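Stitching course at Trovness: your questions

Quick answers, put together in between sessions. Will tidy up when there's time.

Do I need to have stitched anything before?

No. Beginners welcome, most people start from nothing. If you can tie your shoelaces you'll manage the first knot. Second one takes longer.

What do I bring?

Reading glasses if you wear them. Short sleeves or ones that stay rolled up. Hair tied back. Lunch. We supply the rest: needle holders (Strobel), forceps, scissors, gloves, thread and a Jadska pad each. Your own holders are fine too, but put a bit of tape on them or they will go home with somebody else.

Which thread do you use?

Waltel, mostly the plain grey. Black shows up better on the pads and there's a box of it, ask. The thin stuff comes out after lunch and not before, please don't raid the drawer.

I keep losing the end of my thread. Any tips?

Most asked question by miles.
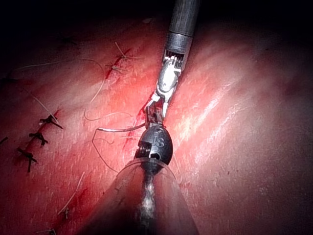
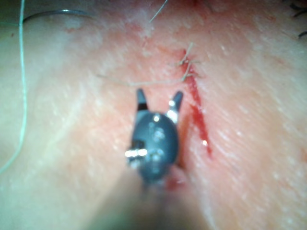
Thread control is mostly slack, and where you let the slack go. Pull through slowly, stop while you can still see the tail, then put the long end down away from where your tips are working. Grip the thread itself gently, right at the ends of the jaws, and don't squash it over and over in the same spot or it frays. In the first picture the grey strand goes off to the left from the tips before it bends and loops back down, one wide open curve. Easy to follow with your eye. When yours is lying in a heap, stop and lay it out again. Takes two seconds, saves you unpicking a tangle.

How far from the edge do I go in?

Same distance both sides, thats the main thing. Go in square to the surface and let the curve of the needle do the work. Look at the whole length of the cut first, top to bottom, before you choose where the first stitch goes. Redness can spread out either side, as it does along the thin red line in the second picture, so go by the edges themselves and not by where the colour stops.

How tight?

Edges touching, no more. If the skin puckers or goes pale it's too tight, take it out and go again. Everyone overtightens in the first hour.

My knots slip. Why?

Usually you've thrown two the same way round. Swap direction each time and lay them flat. Also check you aren't lifting one end while pulling the other, makes a slip knot.

How long is the day and what does it cost?

Doors 9, start 9.30, finish by 4. Cost is £50, lunch not included (see above). Places are limited to 11 so everyone gets a proper look over the shoulder. Next dates are in December.

Can I practise at home?

Please do. Pads can be taken home, used needles can not. They go in the yellow bin before you leave the bench, every one.

Does this qualify me to stitch a person?

No!! It's a practice day. You get an attendance slip and thats it. Real cuts go to people who are trained and signed off to close them.

Parking?

Behind the building, not in front. Front gets ticketed.

Related
Holding forceps without cramping your hand
Knots: left-handed notes
Looking after needle holders
Booking and refunds
What to do about a needle prick
Pad care and storage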